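Re: [shared-space] Clearing the big white table at the end of the day
From: Faith Sang
To: shared-space list

Katalin, I read your proposal twice and I'm still not sold.

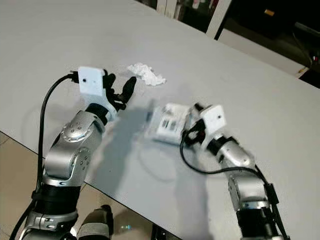
You wrote:

> I'd like us to try a clear-table rule from February. Everything comes
> off the big table by 6 pm, wiped down, nothing left out overnight.
> Anything found on it goes into a bin by the door and stays there for
> 2 weeks, then it gets tossed. Magnusson did this at the Handen
> building and Esther says it made a huge difference. I think it would
> take each of us 3 minutes.
>
> Katalin Virág

Three minutes for whom? If all you had out was a notebook, sure. Last month I timed myself putting away a half-finished job and setting it up again the next morning, and it came to 33 minutes. I don't mind doing that once in a while. I do mind doing it every day so the table can look nice for the people who walk past it.

I also wonder what we're really fixing. What bugs me when I come in is the trash. Wadded-up tissues, scraps of paper, the little torn corners off packaging. On a white top every bit of it shows, and I can't tell if a balled-up piece of paper is garbage or somebody's measurements. I unfolded one once and it was Tatu's part list, so now I leave them all alone, and I suspect everybody else does too. A rule that says "paper goes in the trash or in your folder" would take care of most of that without touching anyone's work.

As for the bin by the door, we had one. It had 152 things in it when Melina finally went through it, and she found owners for almost none of them. Small white plastic boxes with slots in the side all look the same once they're in a pile — adapters, chargers, who knows. Tossing them after two weeks means somebody's power supply goes in the dumpster while they're out sick.

And Esther, did Handen get better because of the rule, or because Magnusson moved half the people upstairs the same month? I'd like to hear that part before we copy it.

What I'd go along with: loose paper gone by 6, cables coiled if you're done with them, your name on anything small that stays out. Try that for a month. If the table is still a mess, I'll listen to the bigger version, but I'm not voting for it now.

Faith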